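Zellthorpe Community Quilters
Minutes of the August meeting, 23 Aug 2024

Chair: Hamish Goodwin
Minutes: taken by the secretary

Welcome

Hamish opened the meeting and welcomed two new members, both of whom brought their own chairs, which was very thoughtful given how quickly we ran out. It was a lovely full room! The July minutes were read and approved with one correction: the batting order came from Suren, not Morsy.

November show

We have the hall for the whole weekend. Setup starts at 9 in the morning on the first day and quilts can be dropped off any time after that until noon. Please pin your name card to the back, lower right corner, before you arrive. Last year's pinning line was a long one and we would love to spend that hour hanging quilts and drinking coffee.

So far 109 quilts have been entered, and that is our best number ever at this point in the year. There was a round of applause for that. Entries stay open until the October meeting. Children's pieces are free to enter and can be any size. Adult entries wider than the hanging rods need to be mentioned on the form so that a double rod can be set aside.

A question came up about whether quilts sewn by hand and quilts sewn by machine should be judged together. There was a good long talk about it, with strong feelings both ways. Hamish suggested keeping one class for bed quilts and splitting the wall quilts into two. Moved, seconded and passed.

Viewers' choice ballots will be on paper again. The phone voting we tried last year left out a lot of visitors.

Raffle quilt

The top is finished and it is gorgeous. The pattern is Stoltari, the one with the long slanting stars, and the group settled on soft greens with a cream background. Several people asked to see it held up a second time. Basting will be at the next sewing day, and anyone who can baste without complaining about their knees is especially welcome (those who complain are welcome too).

Backing was discussed. The choices were a plain cream or one of the pale greens left from the top. The greens got the most votes by far. We are short on length, so the back will have a seam down the middle, and the strip blocks left over from the front can go in along it. Everyone liked this idea very much, and a sketch will be passed around before anything is cut. 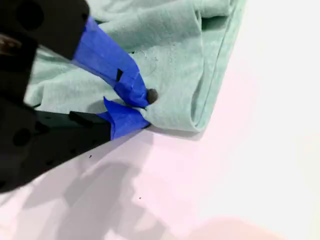

Binding will be cut on the bias, at two and a quarter inches. There was a request to make it a darker green so the edge stands out from the back, and this was agreed. Tickets go on sale at the show and at the library desk the week before.

Sewing days

The spring and summer sewing days went so well that we are adding one a month through the end of the year. Bring your machine, an extension cord and something to share for lunch. The irons will be set up along the back wall this time so we stop tripping the breaker by the kitchen.

We finished seven baby quilts for the hospital at the last sewing day. The nurses sent a wonderful card, which went around the room and is now on the notice board.

Library and fabric swap

Three books are still out from spring. If you have the one on feathered stars, someone is very eager to get at it. The swap table will be back in September. Cottons only, please, washed and folded, half a yard or bigger. Scraps can go in the bin by the door for the children's class.

Show and tell

What a treat this was. We saw a king-size log cabin in reds, a table runner with the tiniest hexagons any of us had come across, and a first quilt, finished the night before, with every corner meeting. It got the biggest cheer of the evening.

Other business

The door code changes next month. Ask Hamish for the new one. Parking on the grass is fine unless it has rained.

Actions

Hamish: confirm hanging rods with the hall, send out the judging classes.
Secretary: print entry forms and ballots, pass around the backing sketch.
All: return library books, sign up for a shift at the show.

Meeting closed at 9.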